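Unit 5: Faults in Hand-held Gripper Recording
Course handout, Lardale workshop series
Prepared by Negin Abbasi

5.1 The Driltton fault

During the June session at the Driltton site, operators completed 36 recordings of a cloth-folding task using paired hand-held grippers. On review, 31 of them were rejected. In each rejected recording the estimated position of one gripper jumped by up to 100 mm between consecutive samples, although the operator's hand had moved smoothly.

The fault was first attributed to the marker detection software. It was later traced to a loose marker mount, which shifted slightly whenever the jaws closed. The pre-session check had been carried out with the jaws open, and the movement was therefore missed.

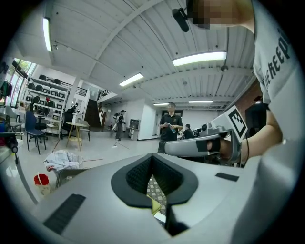

Figure 5.1. Hand-held grippers in a shared work area. The square marker is mounted on top of the gripper at right; a thin cable trails from the back of the unit.

Students should note that the marker and the gripper body are treated as one rigid object in the calculation. Any play between them appears in the data as motion of the hand, and it cannot be removed afterwards by filtering.

5.2 Revised procedure

Before each session, the operator closes and opens the jaws fully while a second person watches the marker. If it moves, the unit is withdrawn and the mount refitted. The check is repeated after any knock or fall.

Trailing cables remain a trip hazard – the operator's attention is on the task – and walkways must be kept clear while recording is in progress.

Reading before the next class: Parsons workshop notes, section on rigid mounting.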